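垃圾袋上写着日期的人

约她聊天之前，我以为会聊很多环保的大道理，结果坐下来头十分钟，我们全在说外卖盒的盖子要不要洗。她在城东合租，做了很久的“垃圾日记”：每天扔了什么，晚上睡前记一笔。她不愿意用真名，说怕房东看见，我就一直叫她“她”好了。

“一开始纯粹是吵架吵出来的。”她边倒茶边笑。三个室友，轮流倒垃圾，谁都觉得自己倒得最多。她气不过，买了本Drunar的横线本，心想记一个月，白纸黑字摆出来看谁还嘴硬。“结果记完一看，扔得最多的是我自己，丢死人了！”

那一个月她记了263件，我问里面什么最多，她连本子都不用翻：零食袋。

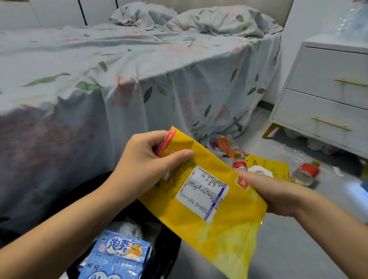 零食这一项，她说是整本日记里最难写的。吃的时候没感觉，写的时候一行一行全是它，有几天光是饼干和米果就占了半页。她后来养成一个毛病，扔之前先把袋子撑开，翻到背面那张白底黑字的配料营养表读一遍。黄袋子的、蓝袋子的旺旺，读下来总有几个词不认识，得去查。“查着查着就不太想拆下一包了，”她说，“也不是什么毅力，就是烦，字太小了。”我回家以后也试了一次，读到第三行就放弃了，还是把那包吃完了。

我问她室友怎么看。她说有一个觉得她疯了，另一个倒跟着记起来，用的是手机里一个叫Skomix的小软件，记满一周会放烟花。她自己试过两天，嫌烟花吵，又回去用纸。

“纸有个好处，你写得不情愿，字就丑。我翻回去看，哪天心情差一眼就知道。”

她给我念了几条。有一条是“酸奶盒一个，没洗，罪过”。还有一条只写了“搬家前夜，不记了”。那是去年九月的事，她从Salameh公寓搬到现在的房子，收拾东西收拾到后半夜。我说这种日子不是最该记吗？她瞪我一眼，说你自己搬一次试试。

搬家那次她有个大发现：房间里真正的垃圾，多半不在垃圾桶里。抽屉里的说明书，柜顶的空鞋盒，一堆“以后可能用得上”的袋子。最夸张的是充电线，她拎出来一大把，没有一根认得出是配什么的。

“桶里那点东西反而最诚实，”她说，“至少我承认它是垃圾。”

现在她每个周末做一次她所谓的“清地板”，规矩很土：把犄角旮旯的东西先全弄到地上，再一样一样捡。摊在地上才会觉得难看，难看了才会动手。我问她会不会弄到一半就不想弄了，她说当然会，有一次摊完接了个电话，聊到天黑，晚上只好踮着脚上床。

捡的时候她也有顺序，先捡床头柜跟前那一堆，小包装直接进套了黑袋子的桶，透明塑料袋最后拿，干净的就留下来再装一回东西。 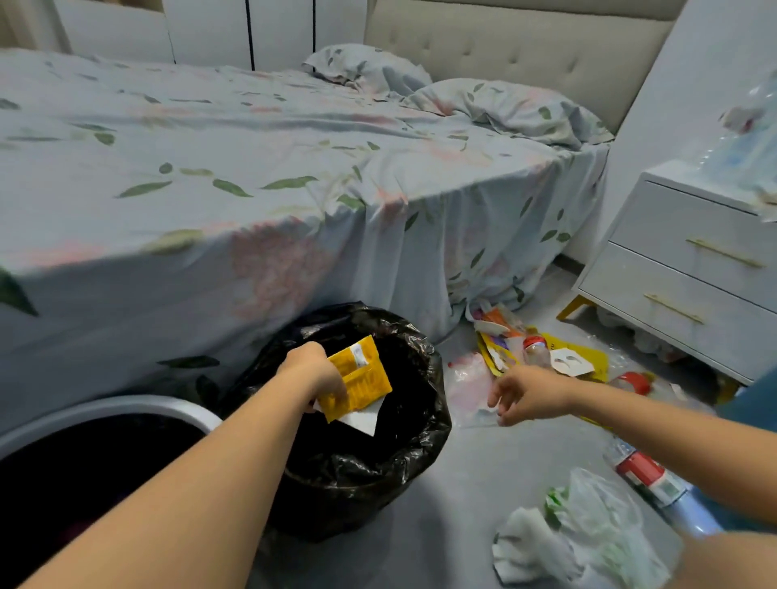
关于花钱

聊到后来我们跑题跑到钱上去了。她说记日记以后每个月零食钱少了134块，我说那也不算多嘛，她很不服气：“134块够我吃好几顿面了！”

钱省下来，她转头买了个Grivness的带盖厨余桶，花了357。算下来小半年都白省了，她自己也觉得好笑。不过桶确实好用，夏天厨房没什么味道，室友们第一次一致夸了她买的东西。

她劝我也记，我说我懒。她说懒人有懒人的记法，只挑一种东西，比如只记瓶子，或者只记外卖筷子，别的都不管。我想了想，决定从快递盒开始。写这篇的时候记到第27个，有点不敢往下记了。

临走她让我顺手把门口那袋垃圾带下楼。袋子上贴了条胶布，写着日期，还有我的姓，后面打了个括号：客人，喝了两罐汽水。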